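Liesbeth Martens on hard water, small boilers and the case for testing twice

Liesbeth Martens has spent most of her working life on scale, the mineral crust that forms wherever hard water is heated. She runs the water laboratory at Jarora, which advises building owners on heating and hot water systems, and she answers questions slowly, usually after asking for a definition.

The first one concerned softeners. Owners in Mallmont, where the supply is hard all year, tend to fit one and consider the matter closed. Martens does not object to softeners. Her objection is to fitting them without a baseline. "If you don't have a hardness reading from before the installation, you can't tell me what the unit is doing," she said. "You can tell me what the brochure says it should be doing."

Her laboratory takes two samples at each property, one at the incoming main and one at the hot outlet farthest from the boiler. The difference between them indicates how much calcium is being left behind in the pipework. In a housing block at Trernbridge last August, the main tested high and the far outlet tested much lower. The building had no softener. "That hardness went somewhere," Martens said. "It went into the heat exchanger."

The exchanger was removed and cut open. Deposits had reached a thickness of 4 millimeters on the hottest surfaces, and several channels were closed. The system served 35 apartments.

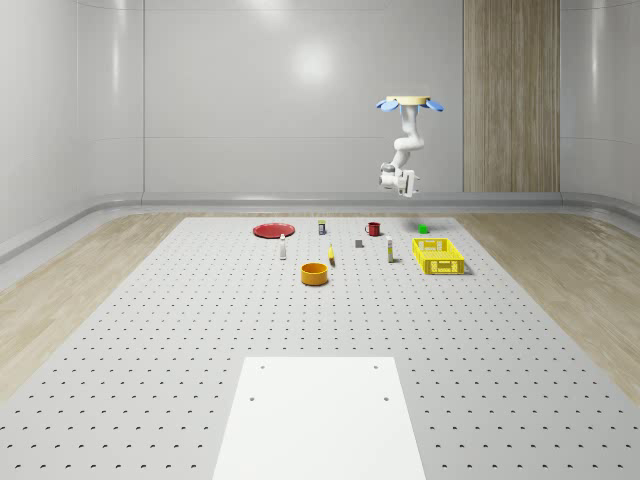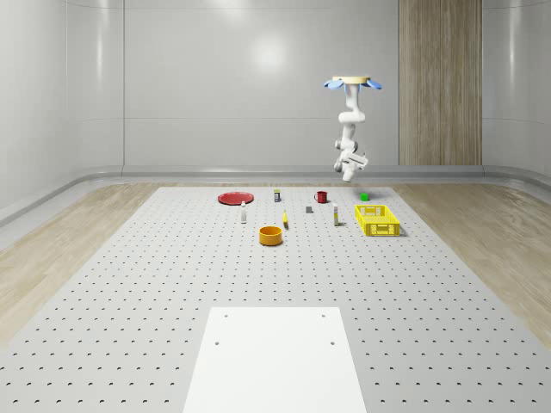
Temperature is the variable she returns to most often. Scale forms faster as water gets hotter, and many small boilers are set higher than the building needs. She is careful about recommending a lower setting, as stored hot water has to stay hot enough to control bacteria. What she does recommend is checking the thermostat against an independent thermometer. One cylinder she tested had a dial reading of 60 degrees Celsius and was holding water at 70.

Her colleague Brijesh Maurya handles the cost side. He puts the price of a full chemical descale in a medium-sized building at up to 2,000 dollars, excluding the plumber's return visit. "People budget for the acid and forget the gaskets," he said. "Old gaskets don't survive the treatment. Order them first."

Martens has less patience for magnetic conditioners, which clamp around a pipe and are sold as an alternative to softening. She has tested several on the laboratory's own loop and saw no change in deposit weight that exceeded the error of the balance. She would look at new data, she said, provided it came with a control pipe.

Asked what an owner should do first, she named a drop-count test kit and a notebook. Readings should be taken at the same tap, at the same time of day, after the water has run for a minute. She wants a year of them before anyone buys equipment, and she wants the dates written next to the numbers.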